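Rorkbridge Play and Toy Library
Progress report to the Fiadzo Fund
Prepared by Kwesi Dankwa, Jan 14, 2023

Membership

The library has 192 member families, against a target for the first year of 300. Most joined through the health visitors' clinic or by word of mouth. The leaflets sent out through the primary school brought in very few people and we do not plan to print more. Of the current families, 63 pay the reduced rate. We kept that rate open to anyone who asked for it and did not request proof, as agreed with you at the start.

Loans are for three weeks. Late returns were a problem in the first months. We tried fines and dropped them, as two families stopped coming altogether. We now send a text message two days before the due date and this has worked better.

Stock

The grant for stock was £2,000 and it has all been spent. The largest part went on outdoor items and on puzzles for children under three, which had the longest waiting list. The second-hand train set from the Tritonero shop was good value but arrived with track pieces missing, and we have had to buy more. Ride-on toys take up too much shelf space and we will not add to them.

We have also put more into shape and posting toys. They are easy to clean and to check for missing parts, and they go out again quickly.
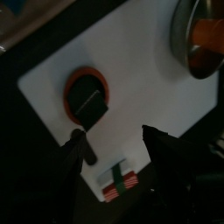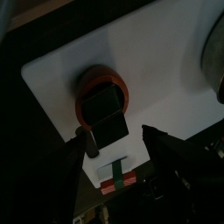 The orange-rimmed opening, with one block at it in the first picture and two in the second.

Every item is checked when it comes back. Anything cracked is taken out of use the same day. Small parts are bagged and labelled with the item number, and the number is written on the loan card as well.

Premises

We are still in the back room of the Skeltard Hall. The rent is unchanged. The damp on the outside wall has been treated by the landlord, but the lower shelves on that side are being kept clear until spring. The new door is wide enough for double buggies.

Opening hours

We open two mornings a week. Parents who work have asked for a Saturday session or an evening. We could run one evening a month with the present rota, and would need another paid helper to do more than that.

Next period

We will start the evening session first and review it in May. The loan records are to be moved from cards to a spreadsheet. We would like to discuss whether the unspent training money, which was set aside for first aid, can be used for shelving. The hall has since offered us places on its own first aid course at no charge.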